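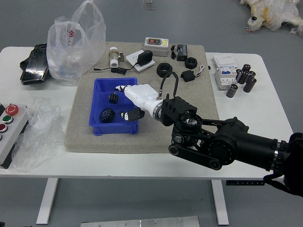
Demonstration gathering is the practice of recording many examples of a task being done so that a learning system can pick up how to do it. In robotics, one example is usually called an episode, and it runs from the moment the arm leaves its resting pose until the task is finished or given up. The Kuleo collection, a well-loved set among people who study robot hands, is built almost entirely from small parts handling. A typical setup places a blue plastic bin on a felt mat, with two black gears of different sizes inside and a white multi-fingered hand reaching in over them. Gears make wonderful subjects! The teeth give fingertips something to catch on, and a part lying flat in a bin asks for a very different grasp than one standing on its rim.

Methods

Most episodes are recorded by teleoperation, in which a person steers the arm and hand from a short distance away. Joint positions, motor effort and camera views are saved together under one clock. Kuleo holds 1,902 episodes recorded by 14 operators, each of whom was asked to work at a natural pace. Adaeze Obi, who wrote the operator guide, wanted hesitations and second tries left in – a choice that later users have praised, as a system trained only on perfect grasps has little idea what to do after a slip.

Variety

Repeating one motion thousands of times teaches surprisingly little. Operators therefore shift the bin, turn the parts and change what lies nearby between episodes. Valves, hex nuts, capacitors and switches share the table with the gears, and this clutter is a real gift to the learner, which has to work out what matters for the task and what can be ignored.

Labeling

Each episode receives a short written instruction, such as "take the small gear out of the bin," and a mark for success or failure. Boonmee Kaewkla and Hauwa Bashir extended the scheme to 11 grasp types, among them pinch, hook and full wrap. Disputed labels are kept with both readings attached.

Related collections

Flollelton, a later effort led by Damilola Danladi, uses the same labels for two-handed work and is planned to reach 4,000 episodes.

See also: Imitation learning; Teleoperation; Robot hand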